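Sorting out the old tower

2022-01-10

I said in August that I would do something about the old desktop under the stairs, and I've now made a start. It's a plain black tower that came to us second-hand from Dulberg, an office clearance place that used to be on the Potgieter Road estate. I paid 49 pounds for it. It did the household accounts, the printing and a great deal of homework, and then one day it wouldn't turn on and I put it away and bought a laptop for 299.

The plan is to keep the parts that are any use, take the rest to the tip, and get the cupboard back for coats.

The first job was finding somewhere to work. A tower is awkward to deal with standing up. You end up with your head on one side and one hand holding a torch. Lying flat with the open side facing up is much better, as the screws don't drop into the bottom of the case and you can see where the cables go. It does take up more room than you'd think, so clear the whole table first.

The second job was dust. I won't go on about it. Take the case outside, use a soft paintbrush and don't do it on a windy day. I did the vents first and then worked inwards. A vacuum cleaner nozzle is fine for the outside but I keep it away from the board.

Before anything came out I made a list in a notebook of what I wanted. The hard drive was at the top, and everything else was a bonus. There are 12 years of photographs on that drive and only some of them were ever copied anywhere else.

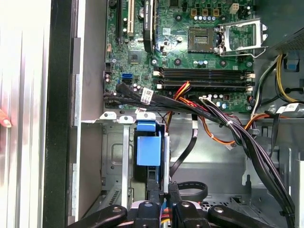
I should say something about the processor, as people always ask. The socket on this board is the kind with a metal plate that folds down over the chip and a lever that holds it shut. Push the lever down slightly, move it out sideways, then let it come up, and the plate will lift. With the chip out, the contacts in the socket are open to the air and they are very easy to bend, so don't touch them and don't drop anything on them. If you are passing the board on to someone, put a plastic cover over the socket. I had kept one in the drawer with the spare fuses for no good reason and was pleased to find it.

Memory is much simpler. There are white latches at the ends of the slots. Press them outwards and the stick comes up by itself. Hold it by the edges and put it straight into a bag. I use the anti-static bags that other parts came in, and write on them in marker pen what's inside. Old memory isn't worth much but it weighs nothing and goes in an envelope, so I'd sooner sell it for a pound or two than throw it away.

Cables are the part that takes the time. Whoever built this machine was tidy and used cable ties, which is nice to look at but slow to undo. I cut ties with small nail scissors, keeping the blades turned away from the wires. Side cutters would be better. Mine are in the shed somewhere.

For the drive there are two leads to deal with, one for power and one for data. Both should be pulled by the plug and never by the wire. If a plug is stiff, move it very slightly from side to side and try again. Some of the data leads have a little metal clip that you have to squeeze, and I have broken one in the past by not noticing it. It's also worth looking to see whether a lead is wrapped around something else before you pull, because they tend to be threaded behind the drive cage.

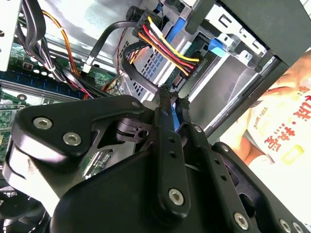
Once the leads are off, leave them lying over the side of the case and out of the way. I used to take every cable out as I went and ended up with a heap that I couldn't match to anything. Now the power supply leads stay together until the supply itself comes out, and the loose ones go in a shoebox.

A word on the power supply. Unscrew it from the back of the case and lift it out whole. Don't open it. There are parts inside that can hold a charge after it has been unplugged, and there's nothing in there you need. Mine is going to the recycling centre at Stomden with the case.

The drive cages are one of the better things about this type of tower. There are blue plastic catches for the bays, and I wish more cases had them. You don't need much force. If it feels as though something is about to snap, stop and look for a screw you've missed. I've got a tobacco tin for the screws, and a strip of masking tape on the lid with the type written on. The optical drive I may keep. We still have a box of discs from when the children were small, and the laptop has nowhere to put one.

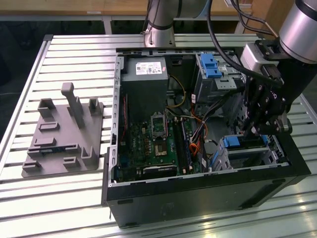
I bought a Setolau adaptor for reading the old drive. It has a plug on one end for the drive and USB on the other, with its own power brick. The drive holds 700 gigabytes or so according to my old notes, though I can't believe we filled it. I'll copy the photographs first, then the letters and the accounts, and leave the music until last. After that I'll wipe the drive properly before deciding what to do with it. If it won't read at all I'll have to think about paying someone, and I'd rather not.

The case itself is the only thing I'm undecided about. It's solid and there's nothing wrong with it, but it's large, and I've no real wish to build another computer. I'll offer it on the village list for a week and then it goes in the car with the rest.

The recycling centre is booking only at the moment, so check before you load up. Small electricals go in the cage by the entrance and bigger things are on the left past the garden waste. They don't take the cardboard in the same visit unless you ask for it when you book.

Next on the list is the printer, which hasn't worked since the summer and has two full cartridges in it.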